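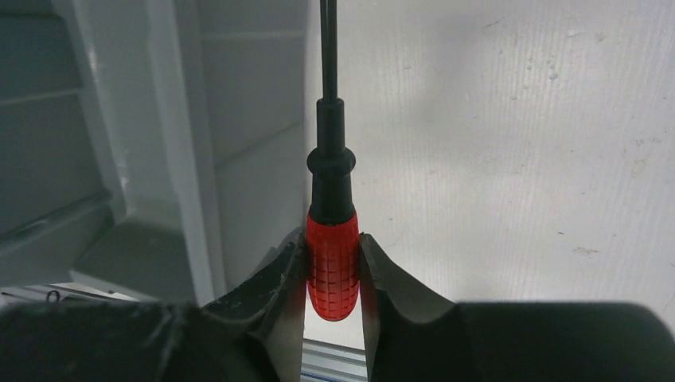
What I learned from my grandfather's shed

2 min read

When we sold the house in Jasach last May, the shed was my job. My cousin Vojtěch took the kitchen and I think he got the easier part. My grandfather kept everything. There were jars with bent nails, which he wanted to make straight one day, and a radio without its back.

I gave myself one Friday for it. In the end I needed 10 evenings, always after work, with a lamp on a long cable.

The difficult thing was to decide. A jar of nails is worth nothing, but he wrote on the lid with his own hand, and then you stand there and hold it. I made a rule for myself: I keep what I will use in the next year, and two things only for the memory. The two things are his folding ruler and a notebook with the prices of wood. He was very angry about the prices of wood – there are pages about it.

Our neighbor Mr. Matoušek came to the fence and asked for the vise. I gave it to him gladly. He told me that he had borrowed it already seven times and my grandfather always wanted it back before dark.

The new owners will put bicycles in there. I still have one box in my hallway which I did not open, and my wife walks around it very politely.

7 comments · 2 shares

Contact | Back to top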